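Gromgate estrena albergue junto al sendero y ya no quedan camas para el puente

El antiguo almacén de lanas de Gromgate vuelve a tener vida, ¡y qué vida! Tras 15 meses de obras, el edificio abrió sus puertas en noviembre convertido en albergue para caminantes, con cocina común, secadero de botas y una sala de lectura que mira al río. En el primer fin de semana se llenó hasta la última litera, y la lista de espera ya va por delante de las previsiones más alegres.

El proyecto lleva la firma del estudio Bergmann, que ha conservado las vigas originales y la vieja polea de la fachada —la misma con la que se subían los fardos— y ha abierto un patio interior donde antes había un cobertizo medio hundido.

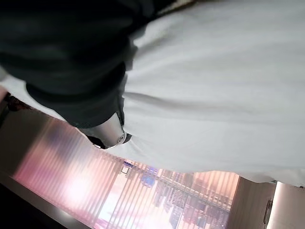

La gran noticia para los senderistas es la ubicación. El albergue queda justo en el punto donde la ruta de Hallitham se cruza con el camino del valle, un tramo en el que hasta ahora tocaba apretar el paso o desviarse 13 kilómetros para encontrar techo. Con esta parada, la etapa más dura de todo el recorrido se parte en dos y queda al alcance de familias y de grupos escolares.

«Yo hice este camino con tienda y con lluvia, y habría dado cualquier cosa por una puerta abierta aquí», cuenta Nassoro Kimaro, responsable del albergue, que pasó la mañana de la inauguración repartiendo sopa y sellando credenciales casi sin sentarse. Durante el primer mes se registraron 305 pernoctaciones, y eso con la temporada alta todavía lejos.
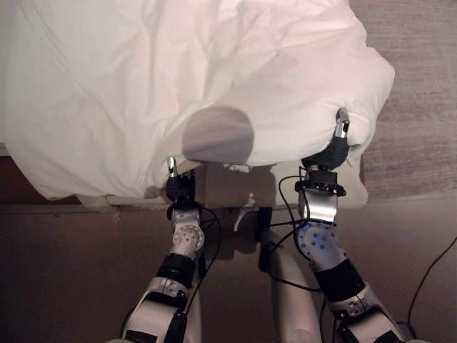
GROMGATE, noviembre — La apertura se nota también en el pueblo. La panadería ha adelantado su horario a las seis y media para que los más madrugadores salgan con pan caliente en la mochila, y el bar de la plaza vuelve a servir cenas entre semana. Incluso la línea de autobús a Ginden ha recuperado la parada del puente, suprimida hace años por falta de viajeros.

Valdemar Frandsen, autor de la guía de la ruta, prepara ya una edición revisada con las nuevas etapas y una variante preciosa por el hayedo. «Ese bosque en otoño merece por sí solo el viaje», asegura.
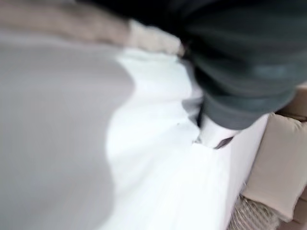
Tejidos de tonos claros, en una imagen de detalle.

Las reservas para primavera se abren en diciembre, por teléfono o en el propio mostrador. El albergue guarda cada noche 2 plazas sin reserva para quien llegue a pie después de las ocho de la tarde, y los perros son bienvenidos en la planta baja.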